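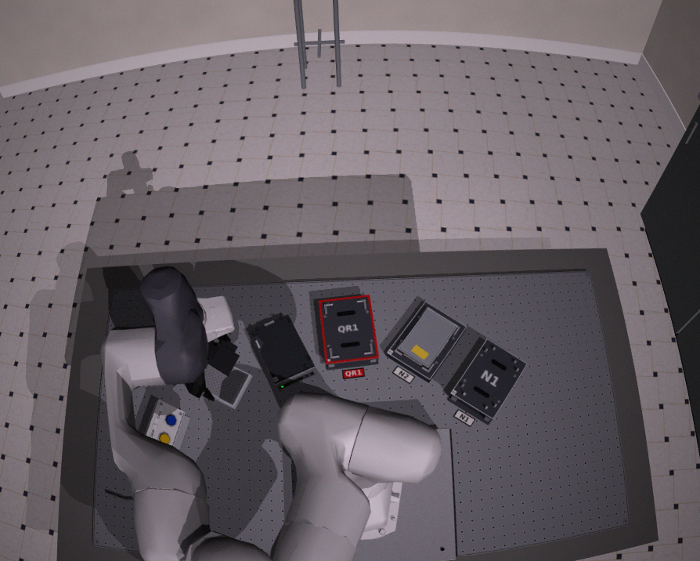

Search this site Search Go

Brikari virtual lab bench: a proper go with it

09/11/2022

228 shares 2 comments

I've wanted a practice bench for ages. A real arm on a real breadboard table costs more than my car, and the one at work is booked solid from morning till night, so when Neritz put Brikari on offer in August I handed over my money quite cheerfully and told myself it was for work. (It was mostly for work.)

For anyone who hasn't come across it, Brikari is a simulated lab bench. You get a six-joint arm with a two-finger gripper, a big perforated table to bolt it to, a handful of fixtures and bits of lab kit, and a set of cameras you can stick more or less wherever you like. You drive the arm by hand, or write a little script, or let it run a job over and over while you go and put the kettle on. There's no real hardware involved, so you can smack the wrist into the table as hard as you please and all you lose is your dignity.

Setting up was easier than I'd feared. The download is a whopper and the installer sat on one percentage so long that I gave up on it and went to bed, but in the morning it was all there and working. My computer is a middling thing and the fans do get going – I turned the soft shadows down a notch for long runs and left everything else alone.

The starter bench is a good one. You aren't dropped into an empty grey void with a lonely cube, like some of these packages. There's a tiled floor, a wall with a skirting board, and a table with real clutter on it: a push-button box, a little mesh tray, a black instrument with its green light on, and fixture plates with their names in big white letters. I do like a label. When I'm telling a script to go to N1, I want to be able to look at the bench and see N1 written on something! 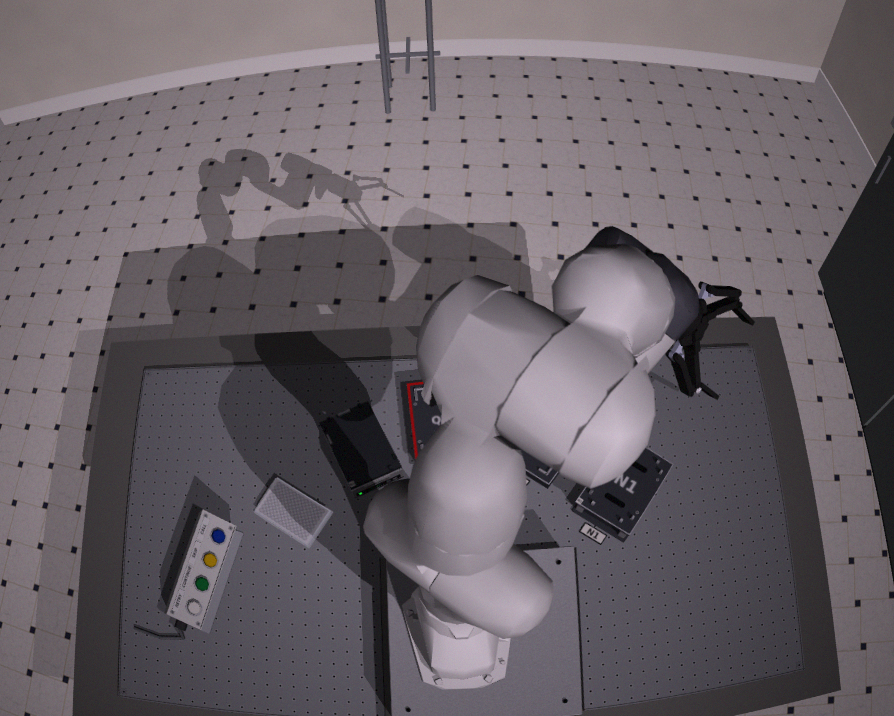
Driving the arm

There are two ways to move it and I'd try both before making your mind up. The sliders give you one joint at a time, which is slow and a bit like steering a crane by post. The other way is to drag the gripper about and let Brikari work out the joints for itself, and that's lovely nine times out of ten. The tenth time the elbow flips over to the other side with no warning and sweeps across everything you've carefully laid out. You can lock the elbow, but the setting is hidden two menus deep under a heading that has nothing to do with elbows. I found it by accident.

One tip if you buy it: spend your first evening just moving between fixtures without picking anything up. The arm is chunkier than you expect and it gets in its own way, and in everybody else's. From a camera out in front, those fat white links can hide half of what you're trying to reach, so put in a second view early on. I wasted a good hour nudging a fixture I couldn't properly see.

The button box is a nice touch too. It has blue, yellow, green and white buttons in a line, and you can tie each one to a step in your script. I've got mine set so that blue starts a run and white puts everything back where it was. The letters printed on the box are readable close up, so if you're teaching a vision system to find the right button there's something for it to find.

Picking things up

Grip is where cheap simulators fall to bits, and I went in expecting the worst. I've used one (I won't say which, it was free and they meant well) where anything you picked up either stuck like glue or shot off into the distance. Brikari is much better. Squeeze a plate in a sensible place and it stays put. Squeeze it near a corner and it'll swing, much as the real ones do when I'm careless. The rims and the wells are modelled properly as well, every ring of them, and the light falls across them in a way that'll give a plate-counting script something to chew on.
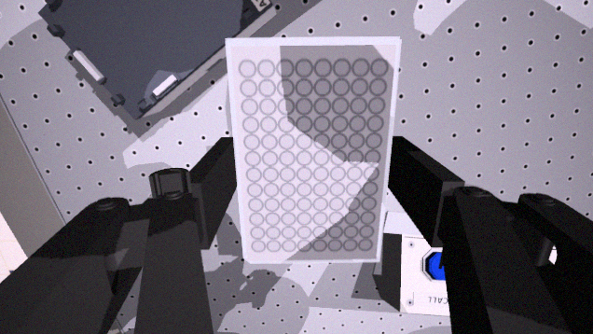
Microplate in the gripper, all 96 wells facing the camera.

I left a pick-and-place job running over a long weekend and it got through 4,000 goes without crashing once, and that impressed me more than anything on the box. The logs are plain text and easy to read. What I didn't like is that the saved pictures all go in a single folder with numbers for names, so do yourself a favour and set up separate folders before you begin. There's a tick box for it. It should be ticked already.

Soft things are hopeless, by the way. I tried a bit of tubing and it behaved like a stick, then like a snake, then it went through the table. Neritz say on the product page that soft parts are "experimental", so I can't claim I was misled.

The cameras, and the Shih add-on

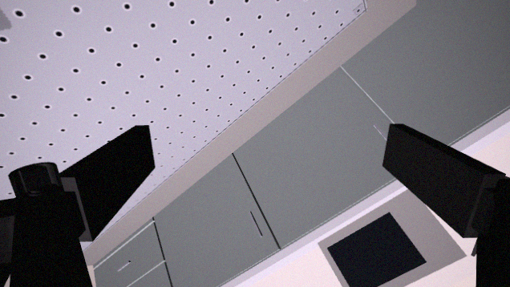

What I mainly bought Brikari for was the wrist camera work, and I paid extra for the Shih pack, which lets you fix a camera to the gripper and add some grain. It's money well spent, though it took me a few evenings to get my head round it. The view rolls with the wrist, so with the gripper turned the cupboards behind the fingers run uphill from left to right and you lose all sense of which way the floor is. I like that you get a background at all, mind. Door seams, thin little handles, the holes in the panel getting smaller as they go away from you – all useful stuff for testing whether your software is looking at the job or being distracted by the furniture. The grain is fine enough that I had to check I'd switched it on.

I had a look at Istomness as well, before I bought. It's prettier, I'll give it that, and the menus make sense. But it charges by the month, it wants to be online the whole time, and the trial version only let me have one camera, which was no good to me. If you're teaching a class and want something that looks smart on the big screen, it may suit you better.

Would I buy Brikari again? Yes, at the offer price. At full price I'd want the elbow business sorted and a proper manual, as the one you get stops dead halfway through the chapter on scripts. Support did answer my email the next morning and were very nice about it, and they've sent me the missing pages as a separate file, so ask for those if yours is the same.

2 comments Leave a comment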